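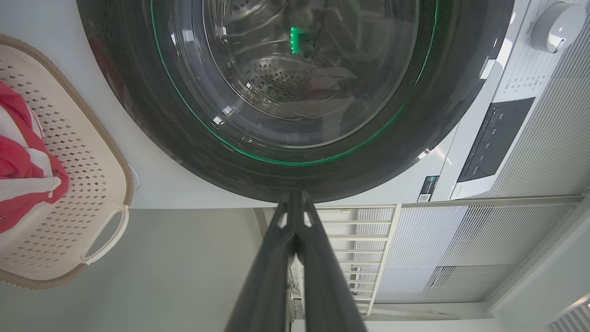
Last updated: August 2018
Reading time: 1 minute
Print | E-mail

Jesow pauses laundry robot trials after grip fault

SKADDALE – Jesow has stopped home trials of its laundry robot after a fault in the gripper software. In 22 of 1,278 door openings, the fingers kept pulling after the washer door was already at its limit. One door hinge was bent. No person was hurt.

"We apologise to the households in the trial," said Yufang Bai, head of safety. "The force limit was set, but after a restart the robot did not read it."

A corrected version is now being tested at our Rostside centre. Trials stay closed until November.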